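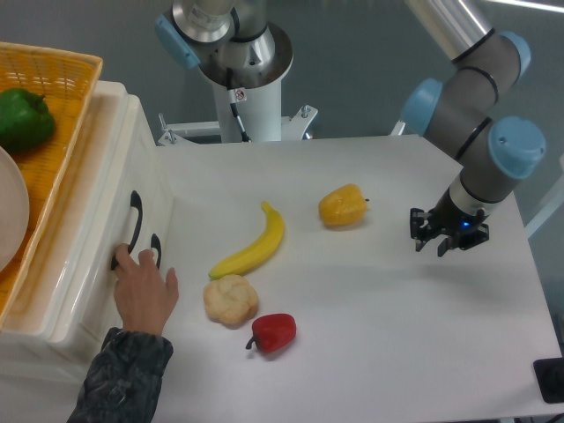 A banana and a yellow-orange pepper on a white tabletop.

Setting Up a Play Greengrocer's on a Plain White Table

Aug 1, 2022

I love a pretend shop! Ours has been going since July and it still gets played with more than anything else in the house. You don't need a wooden stall with an awning (lovely as they are) – a table, a few bits of play food and some card will get you trading in 27 minutes, and that includes hunting for the scissors.

What you need
Play fruit and veg
A table with a pale top
Card, a thick felt pen and sticky tack
A bowl or two, and paper bags
Buttons or old coins for money

Step 1. Clear and wipe the table
Use warm water with a drop of washing-up liquid, then dry it well so the sticky tack will hold. White is brilliant for this. A yellow banana fairly jumps off it, and small children find what they're after much faster.

Step 2. Wash the stock
Most plastic food can go in a bowl of soapy water. Check for holes first (squeeze it under the water and look for bubbles) and leave any leaky pieces out of the bath, just wiping them over. Dry everything on a tea towel.

Step 3. Lay it out
Start with very little. Put each thing down with a good hand's width round it and lay peppers on their sides so they don't topple. Bananas look best with the curve facing the customer, though my youngest shopkeeper disagrees and moves them every single time!

Step 4. Make the price cards
Cut your card into strips, fold each one in half so it stands up, and write the price nice and big. We sell bananas at 5p and peppers at 19p. Let the children choose, even if it gets silly. We once had a pepper at 1,017 pounds and it sold straight away.

Step 5. Open up
One person serves, one shops, then swap. Older ones can add up on a notepad, little ones can simply hand over a button for each item. Try asking for "something yellow" and see what you're offered – it's a great way to get them talking about colour and shape.

When you've finished, tip the food into a bowl and keep the price cards in one of the paper bags. Ours live on the shelf by the back door.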